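# Telora 团队状态问卷数据

整理人:Khoa Phùng
最近更新:8/21/20

本仓库存放 Telora 团队状态问卷的匿名结果,以及清洗和汇总用的脚本。问卷由 Zirnthorpe 的人事组设计,面向长期在一起工作的小组,了解成员对分工、会议、反馈和负责人支持的看法。数据供内部培训和方法讨论使用,不用于个人考核。

## 内容

- `responses.csv`:逐条回答,共 2000 行,每行一份问卷
- `teams.csv`:小组层面的汇总,共 80 个小组
- `codebook.md`:题目原文、选项和反向计分说明
- `clean.py`:从原始导出生成上面两个表

问卷有 22 道量表题,采用五级评分,1 为“完全不同意”,5 为“完全同意”。另有一道开放题,问“如果下个月只能改一件事,你希望改什么”。开放题的回答已去掉人名和客户名,个别无法可靠脱敏的直接留空。

## 收集方式

问卷从二月开始发放,线上填写,开放 90 天。负责人和成员填同一份,用 `role` 字段区分。Ahuja 分部有一部分小组轮班工作,不便使用电脑,改填纸质问卷,之后由两人分别录入,不一致处回查原件。这些记录的 `mode` 字段为 `paper`。

纸质问卷按小组装袋,和签到表分开存放。录入完成后只保留小组编号,编号与真实部门的对照表不在本仓库。
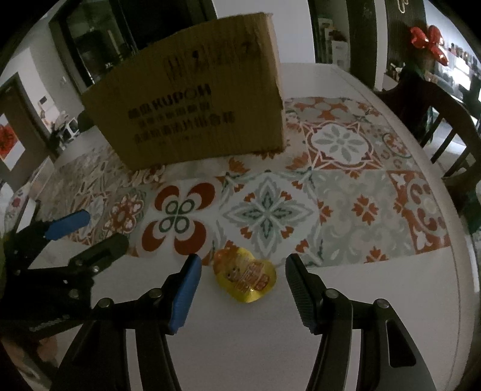 ## 字段说明

| 字段 | 含义 |
|---|---|
| `team_id` | 小组编号,随机生成 |
| `role` | `lead` 或 `member` |
| `mode` | `web` 或 `paper` |
| `q01`–`q22` | 量表题得分,缺失为空 |
| `open_text` | 开放题,脱敏后 |

q07、q13、q19 为反向题,`responses.csv` 中保留原始得分,`teams.csv` 中已经翻转。合并两个表时请注意,不要重复翻转。

## 已知问题

- 人数很少的小组没有进入 `teams.csv`,避免从均值反推个人回答。
- Plornine 项目组在收集期间更换过负责人,前后回答混在同一个编号下,目前无法拆开。
- q11 问的是“例会是否有用”。有的小组没有例会,成员多半选了 3,也有人跳过,解释时要小心。
- 纸质问卷的开放题普遍比线上短,不宜直接比较字数。

## 使用

```
python clean.py --input raw/ --output data/
```

原始导出需要另外申请权限。只做汇总分析的话,用仓库里的两个 CSV 即可。

发现录入错误请提 issue,写明 `team_id` 和题号,不要贴开放题原文。其他问题找 Khoa Phùng。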